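Stanham exchange: withdrawals stuck again?

maplehodl
Posted 3/15/18
Anyone else having trouble getting coins out of Stanham? I put in a withdrawal of 490 STC (Stoica, not the other one) before work and it's still showing "pending review". Deposits go through in a couple of minutes, funny how that works! I've got a ticket in and all I've had is the auto reply.

loonie_bin
Same thing happened to me in December. Took 11 days and then it just showed up in my wallet, no email, nothing. I'd moved most of my stuff over to Gurkach by then. The fees are a bit higher but I sleep better.
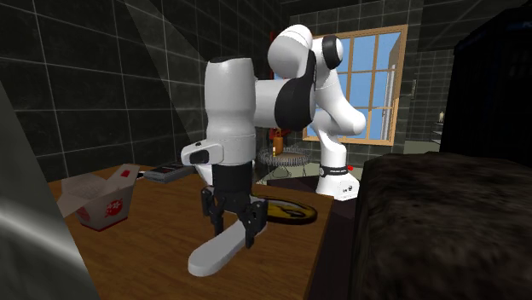 And before anybody says it, yes, I had my ID verified the whole time. Colour me unimpressed with their support.

gstpaid
I think you're both being a bit hard on them. Any withdrawal over 30 STC gets a manual check, it's right there on the fees page. Mine cleared the same afternoon. Did you change your password lately? That puts a hold on the account too.

maplehodl
Nope, same password, and I've read the fees page. It says "up to 2 business days" and I'm fine with that, but the last one took a full week.

loonie_bin
Same afternoon, lucky you. Try it with a bigger amount and get back to us, eh.

gstpaid
I have, thanks. Gurkach went down for a whole weekend when Clellilby got listed, so I wouldn't call that one a safe harbour either.

maplehodl
OK, update: ticket answered, they want a new selfie with my driver's licence. Sending it tonight and I'll post when the coins move.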